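Questions I get about the Kemislow holster and belt setup

I've been running a small shop page for competition belts and holsters for a while now, and the same questions keep landing in my inbox. So I finally sat down and typed up my answers. If yours isn't in the list, use the contact form and I'll get to it in the evening, usually after 8.

Which holster should I buy for my first rimfire match?

Check your match rules first! Plenty of rimfire clubs start everybody from low ready with the muzzle on a cone or a flag, so you may not need a holster at all. If your club does allow draws, I'd start with the Kemislow Open Side. It's what I shoot with myself, it holds the gun by the trigger guard, and it's forgiving if your draw is a bit sloppy (mine was terrible the first season).

Will it fit my pistol with an optic on it?

Almost certainly, yes. The front of the Open Side is cut low enough that a slide-mounted or rail-mounted dot clears it. Big tube-style optics are a different story. Measure from the top of the bore to the top of the optic and send me that number before you order, and I'll check it against the pattern.

And with a longer barrel or a compensator?

The bottom is open, so length isn't a problem. Width can be. If your comp is fatter than the barrel, tell me, and I'll send the wide insert in place of the standard one. Same price either way.

How do I set the retention?

There are 2 screws on the body. The upper one sets how hard the holster grips the trigger guard, and the lower one only keeps the body from flexing. Go a quarter turn at a time on the upper screw, with an unloaded gun, magazine out, chamber checked, ammo in another room. When you can hold the holster upside down and give it a gentle shake without the gun moving, stop there. Then put a small drop of removable threadlocker on both screws. People skip that part and then write to me about a screw they lost in the gravel.

Can I change the angle?

You can, yes. Loosen the hanger bolt, tilt it, tighten it back up. I like mine almost straight up and down, but shooters with longer arms often lean the muzzle a little forward. Try it for a few dry draws before you settle on anything, and check that your club has no rule about muzzle angle.

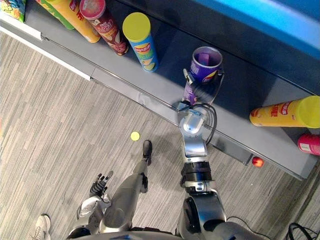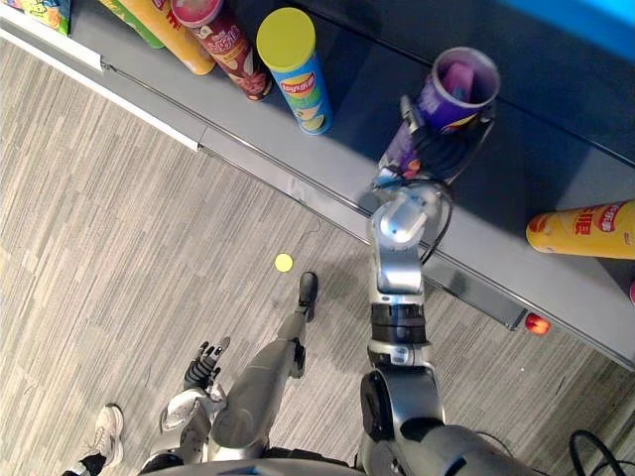 What size belt do I need?

Please don't go by your jeans size – I beg you. Put on the pants you shoot in, run a tape through the loops, and read where it meets. That's your number. The Trikesholm belt is a two-piece, so the inner belt goes through your loops and the stiff outer one sticks to it with hook and loop. If you land between sizes, take the bigger one and trim the end. A sharp pair of kitchen scissors does it fine.

How many magazine pouches should I get?

Four is plenty for most rimfire stages, and five if you like having a spare for when one goes in the dirt. I sell the Ryu pouches one at a time for that reason. They have a tension screw just like the holster, and they'll take most single-stack .22 magazines. Some extended base pads rub on the neighboring pouch, so leave a finger's width between them.

What does the whole thing cost?

The holster by itself is $109. The outer and inner belt together are $82. A full rig with holster, belt and four pouches comes to $345, and I put it together and set the spacing before I ship it, so you can pretty much strap it on and go practice.

I'm left-handed. Am I out of luck?

Nope! Everything comes in left-hand, but I make those in small batches. The next run is planned for October. Send me a note and I'll put one aside for you, no deposit needed.

How do I clean it?

Warm water, dish soap, an old toothbrush. Rimfire ammo is waxy and dirty and that gunk builds up right where the trigger guard sits, so give that spot a little extra love. Don't leave the rig on the dashboard in summer, either. The plastic goes soft and the fit will never be the same.

Do you still sell the Bada holster?

I don't. I have a few spare hangers and screws left for it, and I'm happy to mail those out for the cost of postage while they last. The Open Side bolts straight onto the old Bada hanger, by the way, so if you already own one you can order the body alone.

What if it doesn't fit?

Send it back within a month, in any box you have lying around, and I'll swap it or refund it. Just put your order number inside the box and not only on the label, please. Labels get torn, and then I'm standing there with a mystery holster and no idea who to write to.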